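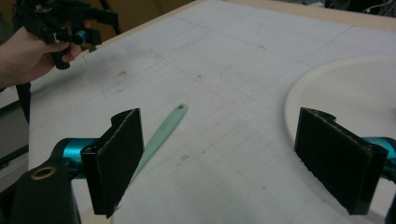 Deepak Joshi wrote after the February session that paper on a table is a habit left over from school, and that a good wipe-down would serve the workrooms just as well. Read his comment aloud before greeting the room. He has agreed to its use.

**Opening (two minutes)**

- Welcome on behalf of Mastgate. Name of the talk: *Covering and Clearing the Shared Table*.
- Thank Lalit Katiyar for the booking and for the loan of the lectern.
- Keep the first slide up during the welcome. Grid paper, a few dark smudges and pencil-like marks, one mint-green stick. Most people present will have stood at a table like it.
- State the position early: Mr Joshi is right about finished, sealed tops in the front rooms. The talk concerns the tables used for mixing, marking out and gluing.

**1. Why printed grid paper**

The policy asks for a pale grid. Plain white paper was used until last year and is still acceptable where stocks remain.

- The grid gives a straight line to set work against without fetching a ruler. It does not replace measuring. Printed squares vary between suppliers, and the Jornico roll and the Endus roll do not match each other.
- A faint print is preferred. Darker lines were tried in Room 2 and users complained that their own pencil lines were hard to find.
- The roll we now order is 600 mm wide. Two lengths, overlapped by one hand's width, cover the standard table.

*Pause here. Someone will ask about the overlap. The upper sheet should face away from the person working, so that a sleeve does not catch it.*

**2. When to change the sheet**

This section drew the most questions last time. Speak slowly.

- Pencil marks alone are no reason to change a sheet.
- Dry smudges may stay for the remainder of the session, provided that the next piece of work is not pale fabric or card.
- Any wet spill — glue, size, paint — means the sheet comes off at once and the top is checked underneath.
- Every sheet comes off on Friday, whatever its condition.

Satish Vishwakarma has asked that we mention cost. A 60 m roll lasts the two back rooms roughly a month. Do not give a price from the platform; the Mishra quotation is still under discussion.

**3. Small tools left on the table**

- Slender items are the ones we lose: stirrers, spatulas, spreaders, bone folders. They get rolled up in the old sheet and thrown away with it.
- Pale tools on pale paper are easily overlooked. Ask users to run a flat hand across the whole surface before lifting a corner.
- Plastic stirrers are to be wiped and returned to the upright jar, handle down. Those with a hole near the end may be hung on the rail instead.
- Yesenia Huerta keeps the replacement list (form 1049). Users should write down what is missing, even if they expect it to turn up.

**4. The border**

- Tables with a wood-coloured edging need the paper cut to sit inside it. Paper folded over the edging tears within a day.
- No tape on the edging. Low-tack tape on the white surface only, at the corners.

**Questions (ten minutes)**

- Vikas Joshi will carry the microphone.
- On reusable mats: two are on trial and there are no findings to report yet.
- On recycling: clean sheets go in the paper bin, glued or painted sheets in general waste.
- On Deepak Joshi's comment: he is invited to reply first, if present.

Handouts are on the side table by the door. We have printed 100 copies; please ask members of the same department to share.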